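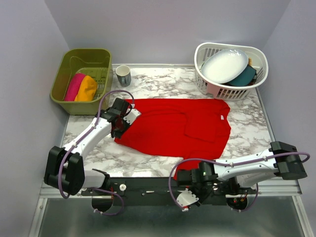
The two-armed rig at the Groddale shared workshop, with its left gripper on a red garment.

Groddale pair say robot will fold the washing. We'll see

Oct 9, 2026

Two members of the Groddale shared workshop say the pair of robot arms they have been building since February will be folding a full basket of washing without help by the end of the year. Visitors to this week's open evening may want to keep their ironing boards.

Apolline Fleury and Zsolt Lakatos have put £3000 of their own money into the machine, which they call Tonby. It has two white arms on a black rail and works at a marble-patterned tabletop, where a red garment was laid out for it.

Fleury told the open evening that Tonby had folded a top correctly in 90 of its last 92 attempts. Asked what counted as correct, she said the sleeves had to end up inside the fold. Asked who had kept the score, she said she had.

The tally covers one top, always put down by hand in much the same position. Nothing in it deals with socks, fitted sheets or a shirt pulled inside out from the machine, and Lakatos accepted that those were "a different job". A single fold takes Tonby 90 seconds.

Banafsheh Ghorbani, who repairs sewing machines at the next bench, was not won over. "I like them both and it's lovely work on the arms," she said. "But I've got a teenager who can do that, and he can get upstairs with it afterwards."

The pair also plan to have Tonby put away crockery, though no figures were given for that. Lakatos said the gripper fingertips would probably need to be redesigned first.

They are now asking other members for a share of the workshop's equipment fund to pay for new ones. Rostam Bahrami, who runs the bookings, said he wanted to see a mixed load folded before any money was agreed. No date has been set.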